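O que fica em cima da mesa

Quando comecei a trabalhar por conta própria, tinha uma ideia muito bonita da minha mesa: madeira clara, um candeeiro, um caderno. Durou pouco. Ao fim de um inverno havia pincéis junto das facturas, canetas dentro da chávena e um cartão de visita da Plaken que servia para calçar uma perna da cadeira. Foi nessa altura que escrevi a Everett Boateng, que dá conselhos de arrumação a pessoas que trabalham em casa, e lhe pedi uma hora do seu tempo. Ele deu-me uma tarde inteira.

A primeira regra de Boateng é deitar tudo na mesa antes de guardar seja o que for. Tudo mesmo. "Na gaveta, cinco pincéis parecem um só", diz ele. Com os pincéis de maquilhagem isto vê-se depressa. São cabos pretos, virolas prateadas, cerdas escuras, e uma pessoa compra outro igual por não se lembrar do que já tem.

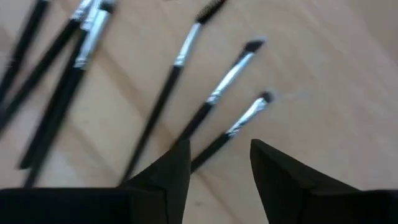 Depois vem a escolha. Boateng não gosta de caixas de lixo à vista, diz que assustam. Prefere fazer dois grupos, o que se usou no último mês e o resto, e o resto espera numa bolsa até maio. Se em maio ninguém abriu a bolsa, a decisão está tomada. Eu confesso que abri a minha ao segundo dia, por causa de um pincel de sombras que não me fazia falta nenhuma.

Quanto ao recipiente, ele é teimoso: transparente e com divisões. Já experimentou cestos, latas e um copo de cerâmica da Wuvberg de que gostava muito — e que escondia metade das coisas. Num organizador de acrílico, as canetas e os marcadores ficam de pé e percebe-se logo quando falta espaço. O candeeiro fica fora desta conta. Um abajur branco com base de madeira clara tem direito ao seu lugar, e à volta dele não se pousa nada.
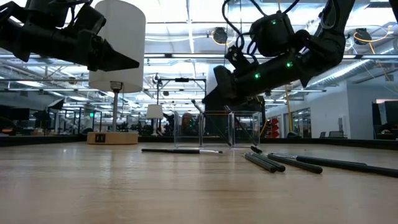
Secção Casa e Trabalho
Revista Iller

Perguntei se os marcadores e os pincéis podem viver juntos no mesmo organizador. Podem, respondeu, mas nunca na mesma divisão. A tinta passa para as cerdas e depois para a cara. Os marcadores, ele guarda-os com a tampa para baixo; os pincéis, com as cerdas para cima. Para mim esta parte foi a mais difícil, tenho o hábito de enfiar tudo no primeiro buraco livre.

Ficam sempre as coisas sem família. São os objectos finos e compridos, de metal ou com aspecto de metal, que não escrevem e não pintam. Uma lima, uma pinça, aquela peça que veio com o estojo. Boateng deixa-os sozinhos na mesa até ao fim da tarde e só então lhes procura um sítio.
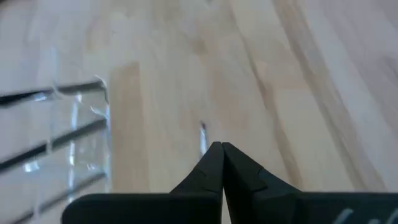

A Kowalczyk, loja onde ele compra os organizadores, vende também tabuleiros rasos para este género de peças. Eu não comprei. Usei a tampa de uma caixa de bombons, que cabe na gaveta de cima e se limpa com um pano. Ele olhou para a tampa durante um bocado e disse que servia, desde que eu não arranjasse uma segunda.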